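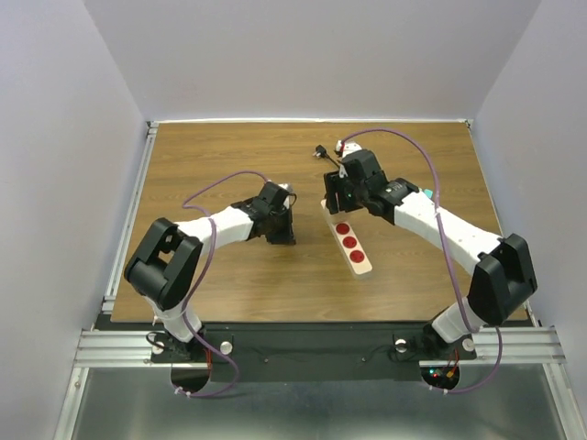 Photo: Retent

Home | Forums | Suppliers & Buying | Store Operations | Search
3 min read | 21 shares

Supplier wants to move us to consignment. Worth it?

harborgoods
May 30, 2026

I run a housewares and gift store in a small downtown. We buy most of our kitchen linens and a lot of our boards and bowls from Vakulenko. We've always bought outright on terms. Last week their rep sent a new agreement that would put the whole line on consignment. They own the stock until it sells, we report sales at the end of the month and pay for what went out the door. Our margin would drop compared with what we make now.

It covers 79 items, so it isn't a small corner of the store. On the plus side I'd get a good amount of cash back that's tied up on the shelf. On the minus side I'd make less on every sale, and I don't like the idea of somebody else's stock taking up my front wall.

Has anyone gone from wholesale to consignment with a line that was already selling? I see plenty of advice about consignment for new makers and not much about this.

oldmillmerc
I wouldn't. Consignment is for lines you aren't sure about. You already know this one sells. You take a lower margin because the supplier carries the risk, and with a proven line there isn't much risk to hand over. You'd be paying for something you don't need.

Ask them why they want it. If other stores have stopped reordering, this may be their way to keep the shelf space.

tworegisters
Depends on what you'd do with the cash. We did this with a candle line before the holidays and put the freed-up money into toys, which turn much faster for us. We came out ahead even at the lower margin. If the money would just sit in the checking account, I agree with oldmillmerc.

Read the shrink clause before anything else. Ours said we paid full wholesale for anything missing or damaged, customer breakage included. So we didn't own it but we were on the hook for it as if we did.

harborgoods
The shrink clause is there. It says we're responsible for "all units not reported sold and not present at audit." Nothing about breakage on its own. They can audit with 2 days' notice.

tworegisters
Then breakage is on you. Get that changed or get an allowance written in. A small percentage for shrink is a normal thing to ask for. They may say no but they won't be surprised.

pinestreet_books
Also call your insurance agent. Our policy covered our own inventory and had a separate, much lower limit for property of others. Consigned goods fell under the lower limit. We didn't find that out until renewal. It was cheap to fix but you want it fixed before their boxes are in your stockroom under the new agreement.

feedandseed_gal
Bookkeeping is the part that got us. Everything on consignment has to be kept out of your inventory value, and the cost only hits when it sells. Our point of sale handled that badly. We ended up with a spreadsheet on the side and the two never matched. What are you running?

harborgoods
Gristum, the basic plan. I haven't checked whether it does consignment.

feedandseed_gal
We're on Gristum too. The way we set it up, each consigned line is its own vendor with its own category, and at month end I run sales by vendor and cut the check from that. It works as long as everyone rings items by the tag and doesn't use the open department key. Part-timers will use the open key. I spent most of April chasing that.

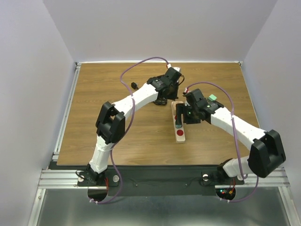 Two arms over a tabletop, grippers close together.

oldmillmerc
Which is another cost. Your hours at month end aren't free. I'd put a number on them before comparing margins.

cornerstock
I'll disagree with oldmillmerc on the main point. Cash flow closes more small stores than thin margin does. We had a slow winter and the only reason I made payroll without borrowing was that our luggage wall was consigned through Vasport. I didn't owe anything on a bag until a customer had paid me for it. I'd take that trade again.

What I would push back on is the whole line going over at once. Keep your best sellers on wholesale and full margin. Let them consign the slow stuff and anything new they want you to try.

oldmillmerc
That's a fair split and I'd be fine with it. I doubt the supplier will be. They'll want the good sellers in the deal, that's where they make it back.

cornerstock
Maybe. Ours agreed after a couple of phone calls. The rep has a number of doors to sign and would sooner have part of your store than none.

tworegisters
Another thing to settle is what happens to the stock you already own. Do they buy it back, credit it, or does it sell down next to the consigned stock? If it's mixed together with the same tags you'll never know whose towel you sold. We put a colored dot on our own units and sold those down before anything else.

harborgoods
They're offering credit for current stock, but only against future invoices. If everything is consigned, I'm not sure what I'd be invoiced for except what sells. So it would come off my monthly payments, I guess.

pinestreet_books
Then you don't get the cash back up front. You get it slowly as the new stock sells. Go back and redo your math, because your post counts that money as a lump.

harborgoods
You're right, I had it as a lump. That changes things quite a bit.

feedandseed_gal
Check the exit terms too. Ours gives either side 21 days to end it, and the store pays freight on whatever goes back. Freight on boards and bowls adds up.

harborgoods
Freight is on us in this one as well. No notice period that I can find.

Plan for now: I'm going to ask for the split cornerstock described, with the top sellers staying wholesale. I'll ask for a shrink allowance, a written notice period and a check for the current stock in place of credit. If they won't move on the check I'll probably stay as we are. Calling the insurance agent Monday either way.

oldmillmerc
Good list. Get the answers by email, not over the phone.

cornerstock
Post what they come back with. We have a renewal coming up and I'd like to see what they'll agree to on shrink.

Reply | Share | Report | Back to Suppliers & Buying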